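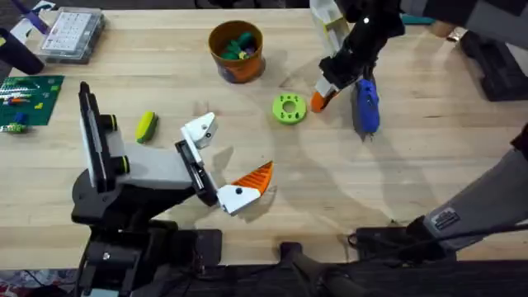

나무 상판 위의 작은 장난감 조각들이 담긴 컵과 연두색 고리

홈 소식 사업보고 자료실 오시는 길
검색어를 입력하세요 검색

클락데일 장난감 나눔방 중간 보고
2020년 8월 9일
받는 곳: 나크덴 기금 지원사업 담당

5월 보고 이후의 진행 상황을 정리해 올립니다. 먼저 반가운 소식부터요. 에이넌 창고에 쌓여 있던 기증 장난감 가운데 780점의 분류가 끝났습니다! 당초 계획한 여름 목표를 넘긴 숫자이고, 이 중 229점은 벌써 대여 목록에 올라가 있습니다.

제일 손이 많이 가는 것은 역시 자잘한 조각들입니다. 큰 인형이나 블록은 상자에 넣고 이름표만 붙이면 되는데, 손톱만 한 조각은 짝을 찾기 전까지 어느 세트인지 알 수가 없습니다. 그래서 조각은 색을 먼저 보고 컵에 모으는 방식으로 바꾸었습니다. 사진의 주황빛 갈색 컵에는 초록 조각이 대부분이고 보라와 노랑이 조금 섞여 있습니다. 섞인 색은 두 번째 분류 때 골라냅니다. 연두색 고리처럼 컵에 넣기 애매한 것은 상판에 따로 두고 고리끼리 모읍니다. 파란색 물건들은 재질이 제각각이라 천과 플라스틱을 먼저 나누고 있습니다.

작업대 이야기도 빼놓을 수 없습니다. 지원금으로 들인 밝은색 나무 상판이 정말 마음에 듭니다. 예전 회색 탁자에서는 어두운 조각을 자주 놓쳤는데 지금은 색이 훨씬 잘 보여서 한 상자를 비우는 시간이 줄었습니다. (저녁에는 그림자가 져서 조명 위치를 조금 더 손보려고 합니다.)

아직 남은 일은 이렇습니다. 미분류 상자가 55개 있고, 세척 담당 공간인 클렉덴 쪽 싱크대 수리가 늦어져 천 인형은 순서를 뒤로 미루었습니다. 짝을 못 찾은 조각은 버리지 않고 만들기 재료 꾸러미로 묶어 볼 생각인데, 시험 삼아 만든 꾸러미 2개를 이용 가정에 보냈더니 더 없냐는 연락이 왔습니다. 다음 분기에는 이 꾸러미를 정식 대여 품목에 넣고 싶습니다.

예산은 계획 안에서 쓰고 있으며, 컵과 뚜껑 상자 추가 구입 외에 변경 사항은 없습니다. 영수증은 별도로 보냅니다.

댓글 3
- 저희 집에 고리 쌓기 한 세트 있는데 고리가 하나 모자라요. 그래도 받으시나요?
- 네, 모자란 세트도 받습니다. 오히려 환영이에요!
- 만들기 꾸러미 신청은 어디서 하나요? 아이가 초록색만 찾습니다 ㅎㅎ

이전글 다음글 목록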